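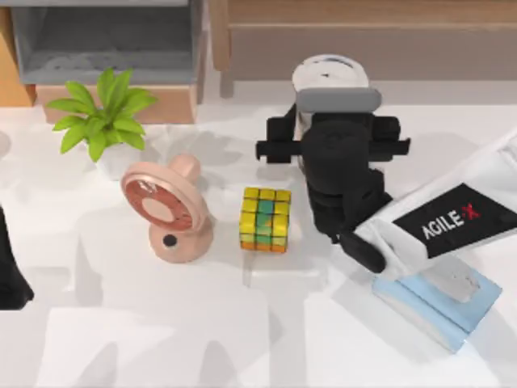 **Unit 4 — Good practice for shared tabletop cells**
Notes to go with Ilze Vītola's lecture. Read before the August lab block.

Welcome to my favourite unit! Rules sound dull until you've watched a well-run cell, and then you start noticing good habits everywhere (and the missing ones, too). Most of what follows comes from the Wullcombe lab handbook, with a few things we borrowed from our friends at Pudside.

### 1. Start with the workspace, on paper

Before any arm moves, write down the following:

- the outer limit each arm may reach, measured from its own base
- the zone both arms may enter, and which arm has right of way in it
- where the person at the stop button stands
- every object on the table and how it may be handled

At Wullcombe the shared zone is 38 cm wide. One arm goes in, the other waits outside until it's clear. Two arms in there together is a separate task with its own sign-off — please don't treat it as a small variation.

### 2. The object sheet

Žydrūnas Vanags wrote the first version of this for the Bralik project and I still think it's a lovely piece of work. One line per object: what it is, where you may grip it, how hard, and what happens if it's dropped.

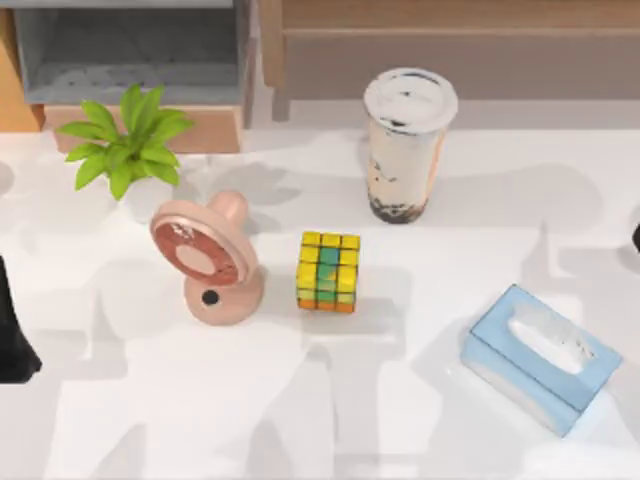

Object sheets go wrong when people sort by size. Sort by consequence. A drink gets its own line and the lowest speed limit on the table, even if it weighs next to nothing. With a layout of this sort I'd want the bubble tea marked "keep upright, grip the cup wall, never the dome", while the Rubik's cube can take a firm squeeze on two opposite faces. Soft and leafy things are worth a good argument in your group: is the plant something to pick up by its pot, or an obstacle with a keep-out margin? Either answer is fine if it's written down and both arms' planners use the same one.

### 3. Simulate first, but log it properly

A simulated run counts towards your sign-off only if the log has the scene version, the object sheet version and the speed limits used. The Bralik group did 207 simulated runs before their first real one, and 62 had to be thrown out over a missing sheet version. What a painful afternoon that was! Fill in the header before you press start.

Also, vary the layout. Shift things, turn them, take one away. A plan that only works in a single arrangement hasn't been tested much.

### 4. Moving to the real table

- Walk the limits by hand with the power off.
- First run at the lowest speed, with one arm parked.
- Use an empty cup with a lid before a full one.
- Any unplanned contact, however light, stops the session and goes in the log.

That last rule gets grumbles every year. Keep it anyway — light touches are your best early warning that a limit or an object position is off.

### For the tutorial

Bring a draft object sheet and a sketch of your shared zone. Colour is welcome, neatness is optional. We'll swap sheets between groups and try to find the gaps. Reading: Lapiņa notes, the section on right of way.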